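The Rack

The advertisement said the rack would bring order to any surface. My sister-in-law had underlined the word any, in pencil, and put the cutting through my letterbox.

I don't believe in racks. I have owned several. Each came in a box with a cheerful shape on the front, and each ended up holding whatever I least needed to find. But she had already paid for it, out of what she called the Lyons money, and the man from Otora rang at 9 to say it was on the van.

"Assembly is a matter of minutes," he said.

"Whose minutes?"

He gave me a reference number, 3041, and told me to keep it safe. People only tell you to keep a number safe when they expect you to need it.

I cleared the white table in the back room. It had been my mother's, and she had kept it like a hospital. I have not. There are marks on it now that no cloth will shift, grey ones mostly, and I have tried the paste and the powder and the stuff in the yellow tub. My sister-in-law says they are scuffs. I say they are what happens to a table when people use it, and that anyone who objects can eat standing up.

The instructions were four drawings and a warning. In the first drawing a smiling person held a rod. In the second the rod was already in the plate, and the person had stopped smiling. Nothing was said about how you got from one to the other.

I got there by ten past ten — a long flat base, white plastic, and the polished rods going up out of it. I pushed it. It didn't fall over. I pushed it again in a different place, because I have been caught like that before.

Then I rang Otora.

"It's standing up," I told him.

"Good. That's what we like to hear."

"What's it for?"

There was a silence with typing in it.

"It's for your items," he said.

My items. I went and looked for some. The kitchen had plenty, but they had homes already, bad homes that I knew by heart. If I moved the scissors I would never cut anything again. In the end I brought through the little glass bottle, the clear one with the thin red and green stripes on its label, which had come free from Beltel with a letter about my account. I had never opened it. Beltel are a telephone company and I saw no reason to trust them with liquids.

I tried it against the rods and it wouldn't stay. I tried it on the plate and it rolled off and lay on its side on the table, quite comfortable, a short way from the rack that was meant to be keeping it in order.

I left it there. In the evening my sister-in-law telephoned and wanted to know whether I was pleased. I told her how things stood, and she rang off.
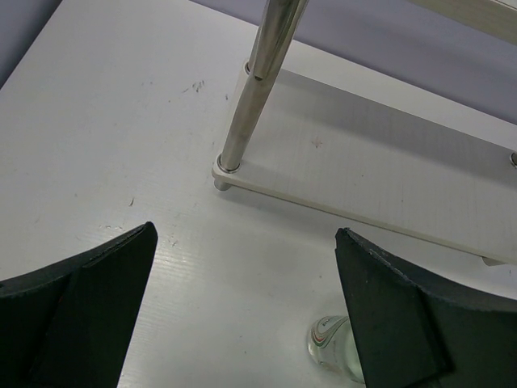

The rack on my mother's table, with the bottle lying down.

She rang back almost at once.

"You've not put anything on it."

"I've put something near it."

"It looks very smart, though. Doesn't it look smart?"

I said it had a nice shine. I'll give it that. The rods are the cleanest things in the house, and I suppose they will be until May, when the dust gets in from the road.

"They do a bigger one," she said. "The Jisine. It's got more to it."

"More what?"

She didn't know. She said she would find the cutting. I could hear her going through a drawer, lifting things out and putting them down, and saying under her breath that it had been there this morning. I waited with the receiver against my ear and looked at the bottle — it hadn't moved — and after a while I asked her whether she might like a rack.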